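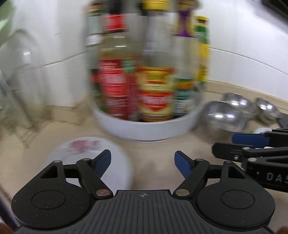 Page last changed: August

Call for participants: household tableware wear study

The Wenden materials office is recruiting 110 households for a study of glaze wear on everyday ceramic plates. The study compares plates washed by hand with plates washed in domestic dishwashers, under the water conditions that exist in ordinary homes. Laboratory data on this subject are plentiful, but they come from machines running the same cycle at the same temperature with the same dose of detergent. Homes do not work that way, and the difference between the two has not been measured well.

Background

A glaze is a thin layer of glass fused to the clay body of a plate. It loses material slowly through two routes. The first is chemical: alkaline detergents dissolve silica from the surface, faster at higher temperatures and in softer water. The second is mechanical: knives, stacking and scouring leave scratches and metal marks. The routes interact, and a surface already roughened by one is more open to the other. An earlier bench test under the name Penix followed sample tiles through 1,000 machine cycles and recorded gloss at fixed intervals. The present study takes the same gloss measurement into the home.

What participants do

Each household receives a set of undecorated plates with a small batch code on the foot. The plates are to be used as the main plates of the household for the length of the study. There is no required menu and no required number of meals. Participants choose one washing method at the start, either machine or hand, and keep to it.

A log sheet is supplied. For machine washing, enter each cycle, the program name and the detergent type (powder, gel or tablet). For hand washing, enter each wash and note whether a scouring pad was used. Breakages and chips are entered with the batch code. Do not glue or return broken plates; wrap and discard them.

Plates are collected for measurement at the midpoint and at the end. At the midpoint they are away for one week, and a loan set is left in their place. Measurement does not damage the plates.

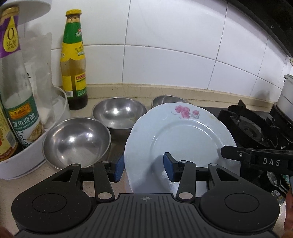
Dinner plate with a scalloped rim, standing on edge.

Water samples

Each household fills one sample bottle from the cold kitchen tap when the plates are delivered. Run the tap for 30 seconds before filling. The sample is tested for hardness and pH only. Homes with a softener should say so on the form and state whether it feeds the kitchen. A softener that is installed or removed during the study must be reported, but does not end participation.

Who can take part

Applicants must be 18 or over and live within the Wenden delivery area. Households of any size may apply, including people who live alone. One application per address.

For the machine group, the dishwasher must be in working order and in regular use. Countertop models are accepted. For the hand group, a household may own a dishwasher provided that the study plates never go into it.

The following cannot be accepted:
Shared kitchens used by more than one household
Premises where food is prepared for sale
Homes planning a kitchen renovation or a move during the study period
Employees of ceramic or detergent manufacturers

Metal scouring pads and abrasive powders are not permitted on the study plates in either group. Microwave use is permitted. Oven use is not.

Payment

Households that complete the study receive 400 in store credit or bank transfer, at their choice, in the local currency. Half is paid after the midpoint measurement and half after the final one. Households that withdraw before the midpoint receive no payment but may keep the plates. Incomplete logs do not reduce the payment, but a log with no entries for four weeks or more will be treated as a withdrawal unless absence was reported beforehand.

Data

Names and addresses are held separately from measurements and are deleted when the final payment has cleared. Results are published by water hardness band and washing method, with no household identified. Participants may ask for the readings from their own plates once the final batch has been measured.

How to apply

Request the application form from the study desk, in person or by mail. The form asks for household size, washing method, make and age of the dishwasher where there is one, and usual detergent. Exact model numbers help with sorting but are optional.

Places are assigned by group and by water hardness, so an early application does not guarantee a place. Hard-water homes that wash by hand are underrepresented in the applications received so far - these are especially welcome. Applicants who are not placed go on a reserve list unless they ask to be removed.

Contacts

Recruitment and forms: Morena Bianchini
Deliveries and collection: Mirko Sorrentino
Measurement methods and technical questions: Gualtiero Gentile

The study desk is open from 9:00 a.m. to 3:30 p.m. on working days. Messages left outside these hours are answered the next working day.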